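Dishes First: Noémi Erdős on What Household Machines Can Do

Noémi Erdős leads the domestic tasks program at Romunia, where two-armed machines are tested on ordinary kitchen work. Asked whether such a machine is ready for the home, she gave a short reply. "For one chore, under supervision, we are close. For a whole kitchen, no."

The program began with laundry and moved to dishes in August. "A plate looks simple," Dr. Erdős said. "It is thin, it lies flat, and it gives a gripper very little to hold." 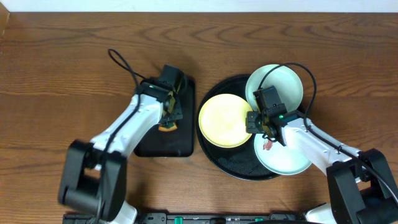
Two arms at work over plates and trays at Romunia.

Each trial is limited to 12 minutes. A person would need far less time, Dr. Erdős acknowledged, but she considers speed a secondary matter. Her colleague Urho Turunen, who oversees the grippers, agreed. "Soft items concern me more," he said. "A sponge changes shape whenever it is held, and the machine must still know which side is which."

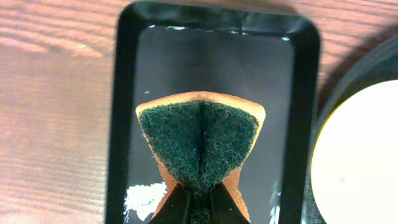
A two-layer sponge folded between the gripper fingers.

Mr. Turunen reported that the team has recorded over 90 trials with sponges and intends to continue through the winter. Pressure remains the main difficulty – too little leaves food behind, and too much moves the plate.
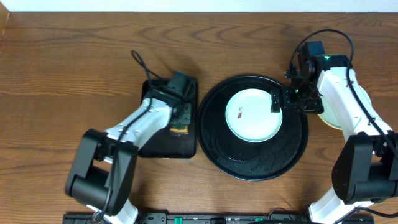 On the question of cost, Dr. Erdős declined to name a price. She expects commercial kitchens to adopt the machines first, with private homes to follow in 5 years or more. "Families rearrange things," she said. "A restaurant keeps its trays in the same place." The next round of trials will add cups and cutlery.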